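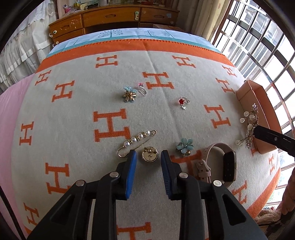

**4.2 Fastenings and the wear of donated textiles**

Damage around fastenings was the most common fault recorded at intake in both sorting rooms, ahead of staining and seam failure. For the purposes of this section a fastening is anything that passes through or is stitched to the cloth and carries load at a small point. The category is wide. Of the pieces in Figure 3, the gold safety-pin brooch with the row of four white pearls would be coded P (pin, open length), the light blue enamel flower with five petals would be coded D (decorative, mount to be checked), and the round gold-toned piece with the beaded rim would stay uncoded until it was turned over, as a brooch and a button can look much the same from the front. We kept the uncoded class because sorters in the pilot tended to guess, and the guesses did not agree.

*Figure 3. Small fastenings on a printed blanket.*

The sample was drawn from garments received at the Pirnley and Kowalchuk depots over one winter, ending in February. We set aside knitwear and woven outerwear only. Shirts, trousers and bedding were left out, the first two for the reason given in Section 3 and the last because bedding seldom arrives with anything attached to it. After exclusions, 122 garments remained. Of these, 88 showed at least one hole, pull or distortion that could be matched to a present or former fastening. The rest were either undamaged or had damage we could not assign.

Matching a hole to its cause was done by eye under a desk lamp, then again by a second reader who had not seen the first reader's sheet. A pin hole in woven wool is usually a paired mark, entry and exit, with the yarns pushed aside and often unbroken. A button fault is a single worn patch, commonly with thread ends left in it, and the cloth behind it is thin when held to the light. Snap fasteners tear in a ring. Moth damage can look like any of the three at a glance but has a grazed edge, and once a reader has handled a few examples the two are not hard to tell apart. Where the two readers disagreed, the garment went to Aurelio Bravo, who had run the mending bench at Kowalchuk before the study began and whose decision was taken as final.

Disagreement was concentrated in loose knits. In these the yarn slides around a pin without breaking, and the gap can close again when the garment is washed or even shaken out. We suspect that pin wear in knitwear is undercounted for this reason, although we have no direct measure of how much. Steaming a test patch closed most of the gaps made by a fine pin and few of those made by a thick one. The test was informal and is mentioned only as a guide for anyone planning similar work.

Three things seemed to matter for the size of a pin hole: the thickness of the pin, the weight hanging from it, and whether it had been put back in the same spot each time. The last was unexpected. On lapels, where wearers appear to return to one favoured place, the yarns had usually broken. On shawls and open cardigans the marks were scattered and light, and most could be worked closed with a needle. We did not interview donors, so the habit is read from the cloth and should be treated with care.

Weight was harder to judge. Few garments still had the pin in place when they reached us, as donors generally take jewellery off before giving a coat away. Only 16 pieces came in with a brooch or pin still attached, and these are too few to support a comparison between light and heavy pins. They were photographed, bagged and held at the front desk under the depot's lost property rule. We note that the pieces with a closed catch had left neater holes than those where the catch had bent open, but several had been crushed in transit and the bending may have happened in the bag.

Colour and finish of the fastening had little bearing on damage, with one exception. Plated pins that had lost their plating left grey-green marks on pale wool, and the marks stayed after laundering. Sorters at Pirnley had been sending these garments to rag. On review, most of the marks sat under the lapel or inside the collar and would not have been noticed by a buyer. The depot has since changed its practice and now prices them at the lower grade.

Repair time was logged for a subset of the damaged garments at the Kowalchuk bench. Closing a paired pin hole in woven wool took a practised mender around 2 minutes. Button faults took longer, mainly because a backing patch had to be cut and matched for colour before the new button could go on. Snap tears were rarely worth doing by hand. The Vellarden method, in which the torn ring is cut out and a fabric disc is fused behind it, was quicker but left a stiff area that two of our menders disliked and that showed through lighter fabrics. We used Istum thread for all hand repairs so that differences between menders would not be mixed up with differences between threads.

Some limits should be stated. Both depots serve older suburbs, and the share of tailored coats in the intake is probably higher than it would be elsewhere. The winter sample favours heavy cloth. Summer garments in cotton and linen behave differently under a pin, with less recovery and more visible creasing around the hole, and a warm-weather sample would be needed before any general rate could be given. We also had no record of how old the garments were. Labels give a rough period at best, and many had been cut out.

The coding sheet itself needs one revision. Code D was meant for pieces whose main purpose is ornament, but ornament does not predict how a piece is held to the cloth. A flower may sit on a long pin, a short clutch post or a sewn shank, and each leaves a different mark. In the revised sheet, given in Appendix B, the mount is entered first and the face of the piece is a free-text note. Readers who tried the revised sheet on the same 16 pieces filled it in more slowly and agreed more often. The uncoded class has been kept, with an instruction that the piece must be turned over before the class is used.

Section 4.3 takes up seam failure, where the two depots differed more sharply.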